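Opening Weekends and Staying Power: Takings at a Two-Screen Cinema

Project report, Film and Media Business module
Abimbola Akande
July 2020

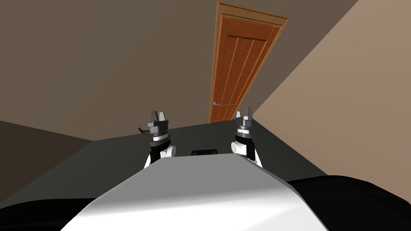 1. Background

Newspapers and trade websites usually judge a film by what it takes in its first three days. The aim of this project was to see whether that figure is much use to a small independent cinema, where a film may stay on for weeks and where the audience is older and slower to turn up than at a multiplex.

The cinema I studied is the Brandum, which has 2 screens. Screen One has 200 seats and Screen Two has 44. It shows a mix of wide releases, usually a week or two after they open elsewhere, and smaller foreign-language titles. The manager gave me access to the nightly returns on condition that I did not print the takings in pounds for any single title. For that reason I have used admissions all the way through.

2. Questions

I started with one question, which was whether a strong opening weekend led to a long run. After the first look at the returns I added another: how far does the choice of screen decide the result before anyone has bought a ticket?

3. Method

The returns are kept as one sheet per night, listing title, screen, start time, full-price tickets, concessions and free passes. I typed these into a spreadsheet. In total I entered 538 screenings. Free passes were left out because they are mostly given to staff and their families.

For each film I worked out the opening weekend admissions, the admissions in the second weekend, and the drop between them as a percentage. I also worked out how full the room was, as admissions divided by seats. I left out one-off events such as live theatre relays and school bookings, as they have no second weekend to compare.

Some sheets were hard to read and a few had the wrong screen written at the top. Where the admissions were higher than the seats in Screen Two I moved the entry to Screen One. Where I could not decide, I asked the manager, and if she could not remember either I left the screening out.

4. Results

4.1 Wide releases

The clearest case was Zeltorent, a science fiction sequel with a large advertising campaign. It had the best opening weekend of any title in the returns and filled Screen One on its first evening. In its second weekend it lost more than half of its audience, and by the third it had been moved to a late slot in Screen Two. The manager said this was normal for a sequel. People who liked the first film come straight away, and there are few others to follow them.

The family films behaved differently. They opened at a lower level but held up well, mainly through the afternoon shows. One of them did better in its second weekend than its first, which was the start of the school holidays in December. I do not think much can be read into that single case.

4.2 Smaller titles

Borholm, a subtitled drama, opened in Screen Two to a room that was less than half full. It then stayed at nearly the same level for its whole run, and was moved to Screen One for two matinees at the request of a local film society. Its total was below that of Zeltorent, but not by as much as the opening weekends would suggest.

Ibrahim, a low-budget comedy, is harder to place. It sold out Screen Two on its opening evening, and sold out again the next. Because the room was full, the returns cannot show how many more people wanted to come. The drop in the second weekend was only around a tenth, but the true drop may have been larger, as the first figure was held down by the number of seats.

4.3 The effect of the screen

This last point turned out to matter more than I expected. Most of the smallest drops in the spreadsheet belong to films that opened in Screen Two. Part of this is real - these films do seem to build an audience by word of mouth - but part of it comes from the room. A film in a small room cannot fall very far from its opening figure. When I compared only those films that opened in Screen One, the difference between wide releases and smaller titles was still there but was a good deal narrower.

5. Discussion

At the Brandum the opening weekend was a fair guide to the size of the total for wide releases. It was a poor guide for smaller titles, which took most of their admissions after the first week. A programmer who dropped Borholm on the strength of its first three days would have lost the better part of its audience.

There is also the matter of film hire terms. Distributors of the larger films often ask for a higher share of takings in the first week and want the bigger screen for a fixed time. The cinema kept Zeltorent in Screen One for longer than the admissions justified. I could not measure what this cost, as I did not have the terms for each title, but the manager thought that Ibrahim would have done well in the larger room during that fortnight.

6. Limits of the work

The returns come from one building in one town. Weather, local events and price offers were not recorded. Matinees and evening shows were added together, and it would have been better to keep them apart from the beginning - I only noticed this when most of the typing was done. The cinema was also closed this spring, so I could not follow the last few titles to the end of their runs, and these are missing from the comparison of totals.

7. Further work

A second cinema with rooms of more equal size would be the obvious next step. It would also be useful to record the number of people turned away at the box office on sold-out nights. The manager has agreed to add a column for this to the nightly sheet.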